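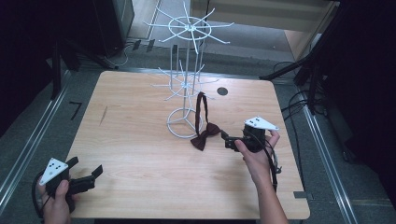 Notebook, bimanual bench, Grendmont
February, started writing 9:40 in the morning, finished much later

Subject: the Sultana jump. Found it! Mostly.

Recap for whoever reads this cold. Sultana is the hang-and-unhang task set: bow tie, white wire spinner rack, both hand-held grippers. We recorded 341 episodes, trained on all of them, and put the policy on the arms. It looked great for the first few tries. It picked the tie up by the strap, carried it over to the rack and lined the loop up with a spoke, and I was ready to buy everyone lunch. Then on the next run the right arm stopped dead with the loop just short of the spoke, hung there, and jumped forward and up. The rack went over and the strap got dragged across the table. The force limit tripped and the arm stopped itself. Good, that part works. But the jump was fast and I was standing closer than I should have been, so there is a note on that further down.

We ran it again from the same start and it was fine. Again, fine. Again, jump. Same place in the task each time it happened, always right arm, always near the rack.

First guess was the controller. I spent most of an afternoon on that and I'm now very fond of our controller, which did exactly what it was told. The commanded pose had the jump in it. So the policy was asking for it, and the policy only asks for things it has seen somebody do.

Second guess was the marker plates. Both grippers carry the same style of white triangular plate with four black dots, and I had a lovely theory that the tracker was mixing up left and right when the hands came close together. If it did, you'd expect the two tracks to trade places. I plotted both hands on top of each other for the bad-looking episodes and they never trade. The left track is clean as anything. The right track holds still, then turns up somewhere else, and the somewhere else is always where the right hand really was by then. So no swap. I'm a little sad about it, the theory had a nice diagram.

What the plot does show is a flat spot. Right hand position constant, right hand jaw width constant, down to the last decimal. A person can't hold that still. Then I looked at the right gripper video over the same stretch and the picture is constant too, same image over and over, while the left gripper's video carries on happily. That was the moment. Everything from the right side freezes together, so it's upstream of the tracker, in the cable or the Wondport box or the logger.

Here is how I chased it down this morning, at the bench, with the tie and the rack set out the usual way.

Test A, both grippers held still on the table edge, cables slack, one long recording. No freeze. The streams come in at 60 frames per second and Grellix's own timing page stays green.

Test B, moved both grippers around low over the table, open and close, open and close, nothing near the rack. No freeze.

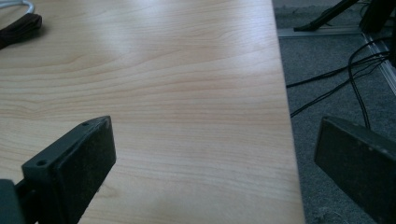 Test C, real task, slowly, grabbing the strap and taking it up to the lower spokes. No freeze on the first tries, and I was beginning to mutter.

Test D, real task at normal speed and going for the upper spokes. Freeze! Then another one! I may have made a noise that was heard in the corridor.

Once it could be made to happen it was easy. The cable from the right gripper goes back past the wrist, and when you reach across the table and up, the slack runs out and the pull goes straight into the plug at the Wondport box. Wiggle the plug by hand with the gripper lying still and you get the same freeze. Move the plug to the next port over: same freeze, so it isn't the port. Swap the right cable for the left one: the freeze moves to the left hand. It's the cable, at the box end, inside the molded part where you can't see it. From the outside it looks perfect.

Okay so that's the hardware half, and a bad cable is a bad cable. The half that bothers me is the logger.

When the link drops, Grellix does not stop the recording. It doesn't mark the frames either. It repeats the last good one with fresh timestamps until the link is back, and the timing page stays green the whole time because frames are "arriving" on schedule. I went and found the setting. It's called hold-last and it's on by default, and I can see the sense in it for a live preview. For a dataset it's awful. Every dropout gets written down as a hand that waits in front of the rack and then teleports. And since the dropouts only come when someone reaches high, they line up beautifully with one part of the task. The policy learned it as technique. You almost have to admire it.

Wrote a small checker over lunch. It flags any stretch where pose, jaw width and image are all exactly repeated for more than 5 frames in a row. Ran it over the whole Sultana batch. The flagged episodes bunch up toward the end, which fits with a cable going slowly bad. A few early ones got flagged as well and I haven't opened those yet, so please don't treat the early part as clean until I have.

I tried the checker on this morning's tests too. A, B and C come out with no flags, D comes out full of them, and the flags land where I shouted.

Things I looked at and can rule out, so they don't get looked at again:

Scuffed finger pads. They don't touch the data path and the grip on the strap is fine.
Glare off the tabletop. It's there in every episode, good and bad, and the tracker doesn't care.
Dust on the pads. Wiped one side, left the other, no change.

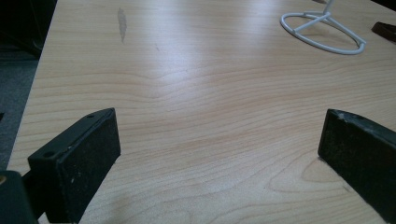 The rack itself is okay after its fall. I stood it back up and it sits flat, and the spokes still turn without rubbing. The tie is okay too.

Safety note, and please read this one even if you skip the rest. The force limit only helps once the arm is already pushing on something. Between the start of a jump and first contact there was nothing to slow it down. I've put a step limit on the commanded pose, so if the policy asks for too big a move between two ticks the arm holds and waits for a person to clear it. I tested it by feeding it one of the bad episodes as a straight replay, with the table cleared and everybody behind the line. It held, first time and every time after. Very pleasing to watch an arm refuse to do something silly.

Also: stay behind the line during policy runs, me included. I was leaning in to see the loop go over the spoke because it was exciting. It's still exciting from behind the line.

Done today:
Right cable cut in half and binned, so it can't wander back into the drawer.
New cables on both grippers, 2 spares in the drawer, taped loop at the box end so the pull goes on the tape and not on the plug.
hold-last switched off on the bench machine. A dropout now stops the recording with a loud beep. It is a horrible beep. Leave it on.
Step limit is in and on by default for both arms.

Still to do:
Open the early flagged episodes by eye.
Decide whether to trim the flagged episodes or throw them out whole. I lean toward throwing them out, the hand often slows down near a dropout too and I suspect people felt the tug.
Check hold-last on the other Grellix install before anyone records there.
Retrain on the clean part and run the upper spokes again.

16:15. Early flagged ones opened. Most are real dropouts, short ones. So the cable was on its way out from the start. Retrain is queued for tonight.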